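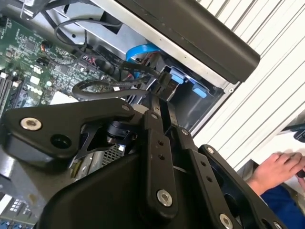
Chapter 6. Inside the Desktop Case

Filed under: Hardware Service / Student Text
Reading time: 9 min

6.1 Scope of the chapter

Chapters 4 and 5 treated the desktop computer as a closed unit with ports on the outside and a power cord at the back. This chapter opens the case. It covers the main board, the memory slots, the processor socket, the power supply and the drive bays, in the order in which a service technician normally meets them. Portable computers have a different layout and are left to Chapter 9.

The reader is expected to know the safety rules in Section 2.3. The power cord is removed before the side panel, and the power button is then held in for a few seconds. The power supply itself is never opened. It is replaced as a sealed part.

Terms set in the margin of the printed edition are collected in the word list at the end of the chapter. The word "board" alone always means the main board.

6.2 Power supply and drive bays

The power supply turns wall current into the lower direct-current voltages used inside the case. Most office towers of the type discussed here carry a unit rated at or below 300 watts. A workstation with a large graphics card may need 900 watts. The rating is printed on the label, and a replacement must meet or exceed it. It must also match the original in mounting pattern and in the connector that feeds the board; many office models use a connector of the maker's own design.

Hard drives are held in a cage or in separate bays. In older cases each drive is fixed with four screws. In later cases the drive sits in a plastic carrier that clips into the cage, so the drive can be taken out without tools. The carrier is usually a bright color. On many makes this color marks a part that the user may handle, and it is repeated on release latches elsewhere in the case.
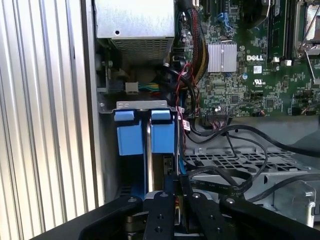
Figure 6.2 Power supply with mesh grille, and drive cage with blue carrier tabs, in a Dell desktop.

Two cables normally run to each SATA drive – one for data and one for power. The data connector is the narrower of the two. Both are shaped like a shallow L and fit one way only. They should be pulled by the connector body, in line with the socket. A connector that is rocked from side to side can crack the plastic tongue on the drive, and the drive must then be replaced.

Before any cable is removed, its route is noted on the work sheet (Form 6-A). The Hokmont cases used in the laboratory exercises leave little room behind the cage, and a cable put back along a different path may prevent the side panel from closing.

6.3 Position of the case during service

A tower is serviced lying on its side, with the open side up. The board is then level, cards and memory modules are inserted straight down, and a dropped screw stays where it can be found. The surface must be flat and wide enough for the case and for the parts taken out of it. Small parts go into a tray or a holder next to the case and are kept out of the case itself. 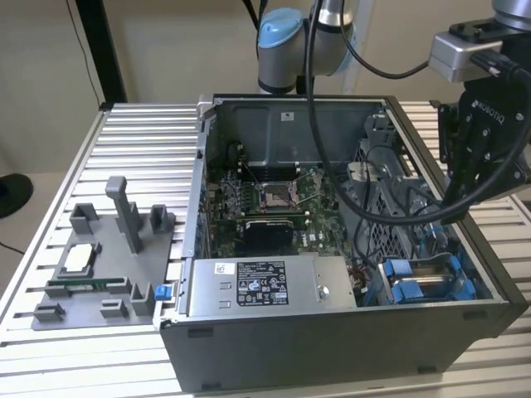

6.4 The board, the socket and the memory slots

The processor socket is a square area fitted with a metal frame and a lever. Raising the lever releases the frame, and the processor can then be lifted out vertically. With the socket empty, the contacts are exposed and must not be touched. A protective cover is fitted if the socket is to stay empty for longer than the exercise takes.

Memory slots stand in parallel rows near the socket. Each slot has a latch at one or both ends. The key in the slot is off center and must line up with the notch in the module. The module is pressed down evenly until the latches close. A module that is seated at one end only is a common cause of a computer that powers on but shows no picture. Of 143 faults logged on the Tavari training units, almost 300 minutes of bench time went to this one cause.

Expansion cards are seated in the longer slots. The graphics card, where there is one, is held by the slot and by a bracket at the rear of the case. The bracket is released first. 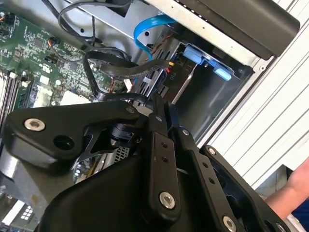 Figure 6.4 Board, memory slots and drive cabling. The flat black cable loops down toward the SATA power connector on a hard drive.

6.5 Before the first exercise

Exercise 6-1 uses the Gandia bench kit or any office tower of similar layout. Students work through the removal steps once with the manual open and once from the work sheet alone. Readings and part numbers are entered in Table 6.1.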